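I spent most of March on the row planner and it's in decent shape now, so I'm writing down what changed before I forget.

The job sounds simple. Find the bricks, decide on an order, push or place each one so they end up in a straight line, end to end. The old version of Womis treated this as one big plan. It looked once, worked out every move, and then ran them all. If the second brick landed a little crooked, every move after it was wrong too.

The new version looks again after each move. Perception gives me a list of boxes with a position and an angle, and the planner only picks the next move.
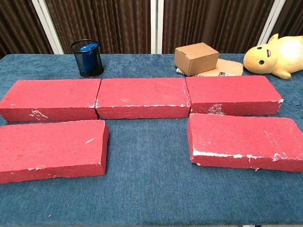

Edges gave me the most trouble. Two red bricks that touch end to end have almost no line between them, and the segmenter liked to call them one long brick. Chipped paint made it worse – a white streak across a face looks a lot like a seam. I tried a color threshold first and gave up on it. What works better is using the known brick length as a limit. If a blob is longer than that, it gets split, and both halves are scored against the depth edges. It adds up to 300 milliseconds per look, and I can live with that.

The second change is in the hand controller. I used to close the fingers to a fixed width. Now the thumb moves until the motor current rises, and the fingers follow. I also lowered the approach speed for the last 5 centimeters, after a few bad nights of watching neighbors get knocked out of line.

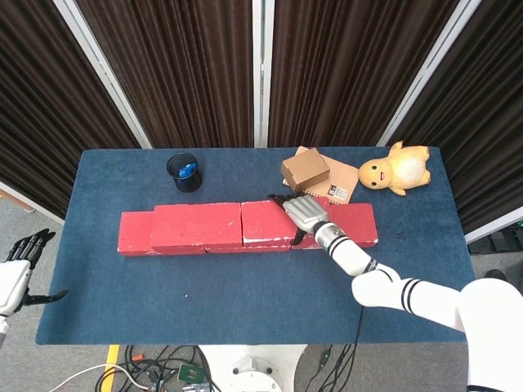

Wafula Kaijage wrote back after I sent the branch over and asked why the planner doesn't keep the old poses at all. Throwing them away means a brick hidden by the forearm simply stops existing until the arm moves back. He suggested keeping each pose for 2 looks and marking it stale.

I think he's right. It's a small patch to the tracker, and I've started on it. The log format will change again, so anyone running the Zamora branch should wait before pulling.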